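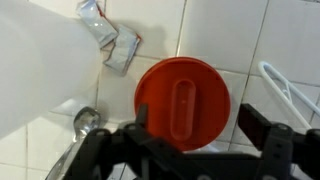

Most of the record was done before there was a single finished lyric, according to the singer of Vistari, and the band would work that way again. The duo's second album, Cluton, is out in June on the Varela label. It has nine tracks, all built from drum machine patterns and one analog polysynth.

"We set a limit of 30 patterns," the singer said. "If a song needed a new one, an old one had to be deleted. By the end we had stopped arguing about sounds and were only arguing about tempo."

The lead single, "Butier," runs at 98 beats per minute and stays in D minor until the last chorus. The vocal was tracked dry, with compression added at the mix stage. Asked about the doubled harmony in the second verse, the producer half of the duo said it was sung twice.

"People assume it's a plug-in. The second take is a little flat, and we left it there. Tuning it made the chorus sound smaller." 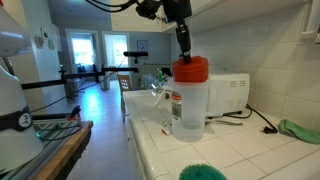 The low end took longer. The kick and bass shared too much energy below 80 hertz, and three mixes were thrown out before the bass part was moved up an octave.

"The session folder had 414 files in it for that song alone," the producer said. "Most of them were bass."

Varela will press 700 copies on vinyl, with a shorter edit of the closing track to fit the side. The digital version keeps the full seven minutes. Live dates will follow the release — the duo plans to play with a drummer for the first time, with the machines kept for the intros.

"The tempos are fixed on the album," the singer said. "On stage they won't be."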